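Farnby is the second and last studio album by the singer and keyboard player Jana Eichhorn, released in November on the Vandard label. I've owned three copies of it, so take my praise with a little salt, but I'll try to keep this entry straight and put my own opinions where you can spot them.

Background

Eichhorn had made her first record, Görtz, in a proper studio with a hired band, and she didn't enjoy it much. The drums were too loud for her and the label picked the running order. For the follow-up she asked for less money and more time, and Vandard said yes to both (I would have too!). She wrote most of the songs on an old upright piano with a sticking B flat, and you can hear her steering around that note all through side one.

Recording

The sessions lasted 27 nights, usually starting at 9 p.m. after the traffic had died down. There are only three players on the whole album: Eichhorn, a bass player, and a cellist who also taps out the percussion on the body of the cello. More than 40 minutes of music was finished and then trimmed back, and the long organ piece that was supposed to close the record went missing for years. It later came out as a single-sided disc called Rototbridge — a lovely thing, if you have the patience for one chord.

Music and lyrics

Most of the album moves slowly. The opening track sits at 116 beats per minute and it's the fastest thing on there by a mile, so anybody who bought it on the strength of that song got a surprise. The words are about weather, trains, an aunt's house, and money troubles. I think the fourth song is the best she ever wrote, and I also think the sixth one should have been left off. It has a spoken part in the middle that goes on and on.

Release and reception

Vandard pressed 2,000 copies and sold them mostly by mail and at shows. Early reviews were lukewarm. One called it "a record for people who are already asleep," and Eichhorn printed the line on her next tour poster. Opinions warmed up later, mainly through late-night radio, and the reissue came with a lyric sheet and much quieter vinyl. The original sleeve has the song titles in the wrong order on the back, and the reissue keeps the mistake.

Eichhorn toured the album for one winter and then went into teaching. She has played a few of the songs since, always on piano and always without the spoken part.

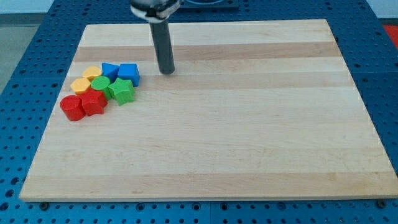
Light maple board on a blue perforated workbench.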